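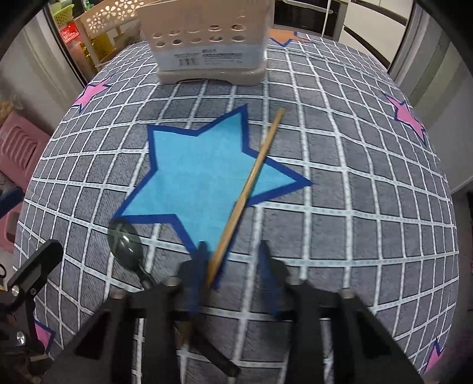 Wooden chopstick and dark gray plastic spoon

Small batch epoxy: stir stick material and soft spots
Adhesives and Resins > Casting and Coating

tidewrack
Posted 2019-12-16

I coat small wooden trays and drawer fronts with Astard clear, the slow hardener, mixed 2:1 by volume. Batch size is 130 grams total. I keep getting soft spots the width of a fingertip, usually near the last part of the pour. The rest of the surface cures hard and takes a scratch test fine the next morning.

Shop is heated and the trays sit in it overnight before coating. Resin and hardener are stored on the same shelf. Mixing is in a straight-sided polypropylene cup, stirred with a wooden chopstick until the streaks are gone. I then pour directly from the cup and let the last of it drain out upside down.

Question is whether the stirrer matters. I have read that wood puts moisture and air into the mix. I have also read that plastic spoons soften in epoxy. I would like to settle on one tool and stop changing things.

quarterinch
Your problem is the draining. The film on the cup wall doesn't get sheared by a round stick, so it stays resin-rich or hardener-rich depending on which one you poured first. When you hold the cup upside down, that film runs out last and lands in one place. Soft spot.

Don't scrape and don't drain. Pour what comes out freely and throw the rest away.

tidewrack
At this batch size the waste is a noticeable part of the cost. I would sooner mix it properly and use it all.

quarterinch
Then double cup. Mix in the first, transfer everything including scrapings to a clean second cup, mix again with a clean stirrer. The unmixed film goes into the bulk and gets stirred in with it. You lose a thin coat on the first cup and nothing else.

lfehr
I'd look at tool shape before material. A chopstick is a poor mixer for anything above the viscosity of paint. It cuts a narrow path and the fluid closes behind it. Astard slow is listed at 2,000 cps mixed, if I remember the sheet correctly. At that thickness you need something with a flat edge that reaches the corner where wall meets floor.

A spoon isn't ideal either. The bowl moves more fluid per stroke, but the curved tip touches the bottom of the cup at one point and skips the corner completely. It also carries a pocket of poorly mixed material in the bowl. If you use one, turn it over during mixing and wipe it on the rim.

Best cheap tool is a flat craft stick with the end cut off square. Second best is a strip cut from a plastic milk jug.

Lise Fehr

pontoon_ed
Disagree on the wood being harmless, if that's where this is going. Wood is a sponge. Stir with a dry stick and look at the cup two minutes later, there is a ring of fine bubbles coming off the grain. For a bonding job that's fine. For a clear coat you will be chasing those bubbles with a torch until it gels.

lfehr
I didn't say harmless. I said shape first. Air from the grain is real, but it gives you bubbles. It does not give you a soft spot. Two separate faults, and the original question was about the second one.

pontoon_ed
Moisture in the wood will interfere with the amine. You get a soft or greasy cure.

lfehr
In what quantity? A stick kept indoors holds a few percent water by weight, and only the surface of it sees the resin, for a couple of minutes. Amine blush comes from moisture and carbon dioxide in the room air acting on the exposed surface. It's a film you can wash off with plain water. Tidewrack describes isolated spots with hard material all around them. If moisture were doing it, the whole tray would show something.

pontoon_ed
I still wouldn't put a damp stick in a clear coat.

lfehr
Agreed. Neither would I.

slobo
Some information on the plastic side, as I made a table of this at work a few years back.

Disposable spoons are sold in either polystyrene or polypropylene, sometimes in other things, and they are not equal. Polystyrene is stiff, often glassy, and snaps with a sharp edge. Polypropylene is duller, bends and goes white at the fold. Neither will dissolve in a solvent-free epoxy in the time it takes to mix a cup. Polystyrene will craze or go tacky if there's acetone, xylene or styrene in the system, so it is useless for polyester resin and for anything you have thinned. Polypropylene handles all of that and cured epoxy peels off it when flexed.

Color doesn't tell you which one you have. Look for the recycling mark, 6 for polystyrene and 5 for polypropylene. If there's no mark, bend one until it gives.

A practical point against polystyrene is that it breaks. If you push hard into a corner you can end up with a sliver in a clear coat and you won't see it until it's under the light.

Satish Lobo

tidewrack
Thanks. The ones I have snapped cleanly, so polystyrene. I don't thin the Astard.

On the time: I stir until it's clear. I haven't been timing it.

quarterinch
Time it. Streaks disappearing is not a mixing endpoint. The refractive index of resin and hardener can be close enough that you lose sight of the boundary well before it's blended. Three minutes minimum for that batch, scraping wall and floor every half minute. Then transfer, then one more minute.

gelcoat_gus
Three minutes out of a 20 minute pot life is fine but watch the mass. In a narrow cup it runs faster than the label says. The label number is for one fixed quantity at one fixed temperature and people read it as a promise. I had a Komcombe fast hardener kick in the cup while I was still answering the phone. Pour into something wide and shallow as soon as it's mixed.

bluntchisel
Has anyone asked how the ratio is being measured? Two to one by volume is not two to one by weight. The first post gives the batch in grams.

tidewrack
I weigh it. I use the weight ratio printed on the back of the hardener, not the volume ratio. Scale is a Busska pocket model, reads to a tenth of a gram.

bluntchisel
Fine. Then check the scale for drift. Those small ones have an auto-zero function that swallows slow additions. If you dribble in the last of the hardener it can treat the change as zero wander and not count it, so you end up adding more than the display says. Put a cup on, note the reading, add hardener a drop at a time and see if it keeps up.

That said, a ratio error shows up across the whole part, so I don't think it's your fault here. Worth ruling out anyway.

tidewrack
Checked. It lags on single drops and then jumps. Total error over a slow pour was small, but it was there. I'll pour faster and correct at the end.

pontoon_ed
For whoever finds this later and only has chopsticks: seal them. Dip the working end in mixed epoxy, hang it tip down, let it cure fully, sand off the drip. It then wipes clean and gives off no air. You can also plane one side flat while you are at it, which answers the shape complaint.

lfehr
Partly answers it. The flat on a chopstick is still narrow. I'd use a sealed one for color tests and for popping bubbles, and keep a wide paddle for the mixing itself.

gelcoat_gus
Silicone paddles. Buy once. Cured resin pulls off in one piece. The marine store in Sutherland used to keep them by the register, no idea if they still do.

slobo
Silicone is good, with one caution. Keep it away from anything you will recoat or paint until you know it's clean. Some of the cheap ones shed enough silicone oil to cause fisheyes. Wipe with isopropyl alcohol before first use and do a test patch. I would not use one on a part that goes to a finisher.

gelcoat_gus
Never had a fisheye from one.

slobo
I have, twice, both from the same pack. A different pack gave no trouble.

tidewrack
Reporting back. I ran two trays from the same cans.

Tray A: chopstick, single cup, timed at three minutes, cup drained upside down over one marked corner.
Tray B: square-cut craft stick, double cup, three minutes plus one, drained the same way over a marked corner.

Tray A has a soft patch in the marked corner, takes a thumbnail. Tray B is hard everywhere. B had slightly more fine bubbles before I passed the torch over it, presumably from the second stir. None left after.

I changed the tool and the cup procedure together so I can't say which did it.

quarterinch
Double cup did it.

lfehr
You can't get that from two trays. Run the chopstick with the double cup.

tidewrack
Will do when I open the next can. For the soft corner on A, can I coat over it?

bluntchisel
No. Uncured material under a hard coat stays uncured. Scrape it back to solid, wipe with alcohol, let it dry, sand the edge of the scraped area and fill from a fresh batch.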